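Beige sink, gray ring, which cloth do you use?

sinkside_mo
I finally have a routine I love! Squirt of soap, then a purple and white checked cloth around the inside of the basin, finishing at the chrome stopper. I used to go through paper towels like crazy.

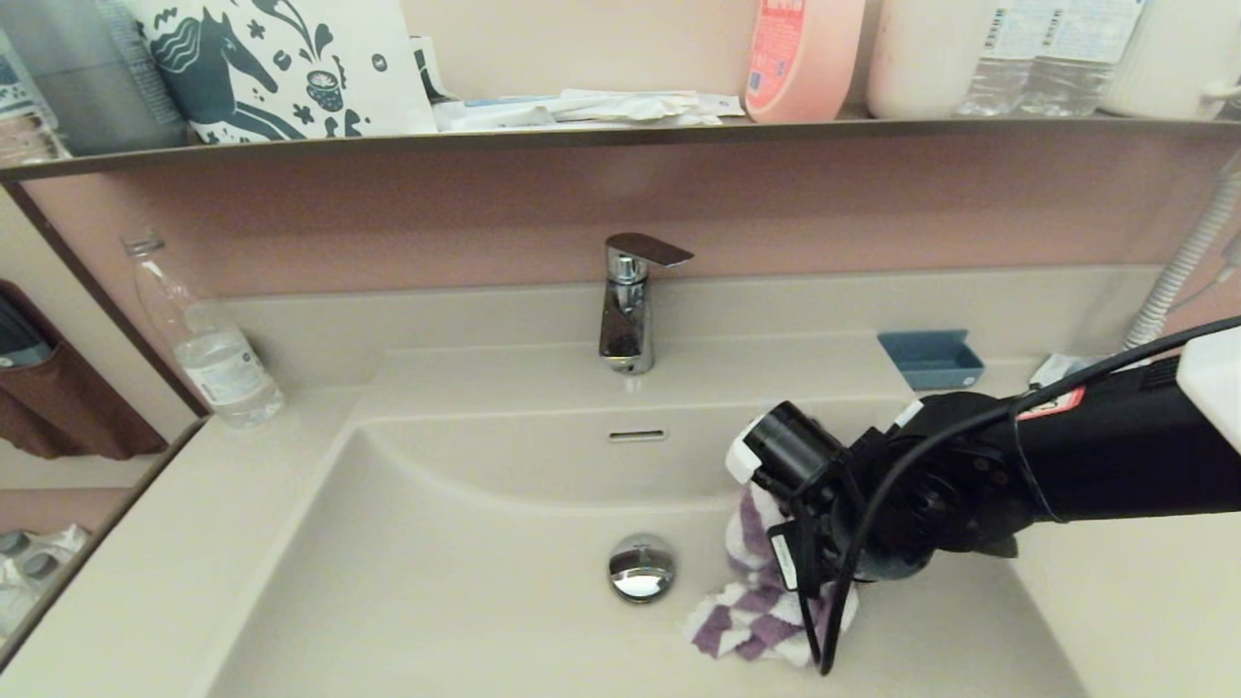 Asif Bangash
Checked cloth is fine for drying but it just pushes soap scum around. Get something with a nap to it. Mine get washed at 90 and they last for years.

sinkside_mo
90?? Celsius I hope, lol. OK, but I do own fluffy stuff too!

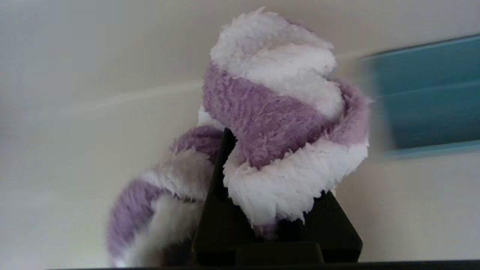

My trouble with the fluffy ones is lint. All that shaggy pile, purple and white stripes and ragged little tufts, is fun to scrub with, but would you trust it next to a shiny drain?

khattak39
I'd trust it. Shake it out first. Disagree with Asif on the hot wash though, it flattens the pile.

sinkside_mo
Good to know! I'm still team checked cloth for the curve at the back, it gets right up to the overflow slot.
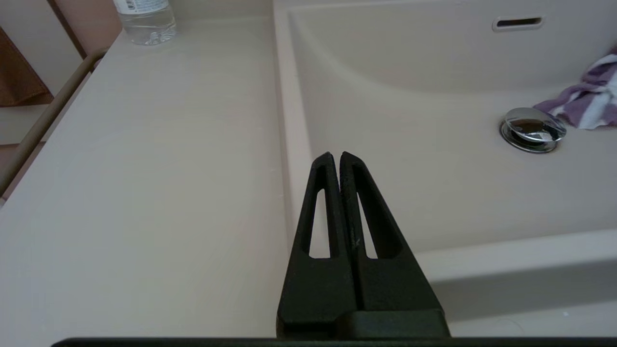 The slot itself gets an old toothbrush every March, whether it needs it or not.

Asif Bangash
Once a year? Try once a month!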